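Fandico schafft die Pause zwischen den Liedern ab

9. November 2022

Seit dem letzten Update blendet der Streamingdienst Fandico Albumtitel automatisch ineinander über. Die Funktion heißt »Fließen«, ist bei allen Konten voreingestellt und lässt sich erst im zweiten Untermenü der Wiedergabe abschalten. Begründet wird das mit dem Wunsch der Hörer nach einem »durchgehenden Erlebnis«. Wer da gefragt wurde, steht nirgends.

Die Londitzer Musikerin Parisa Sharifi hat sich öffentlich beschwert. Auf ihrem Album »Sinari« liegen zwischen dem vierten und dem fünften Stück ein paar Sekunden Stille, die sie nach eigenen Worten länger beschäftigt haben als der Refrain davor. Bei Fandico sind sie weg. Stattdessen schiebt sich ein Klavier in den ausklingenden Chor, in einer anderen Tonart.
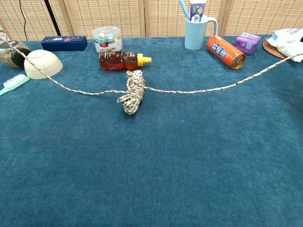
Geflochtenes Seil auf blaugrünem Filz, links Glas und Schale.

Fandico verspricht nun, dass Künstler das Überblenden ab Januar für einzelne Alben sperren dürfen. Das klingt nach Einsicht. Im Kleingedruckten gilt die Sperre allerdings nur für Abonnenten, im Gratistarif wird weiter geblendet. Und beantragen muss sie das Label, was bei Sharifi heißt: Ametepe, ein Haus mit 2 Angestellten und 96 Alben im Katalog. Wie viele dieser Anträge dort bis zum Frühjahr fertig werden, kann man sich ausrechnen.

Warum die Voreinstellung nicht einfach umgedreht wird, wollten wir von Fandico wissen. Die Antwort verwies auf die Hilfeseite. Dort steht unter »Fließen«, wie man die Funktion einschaltet.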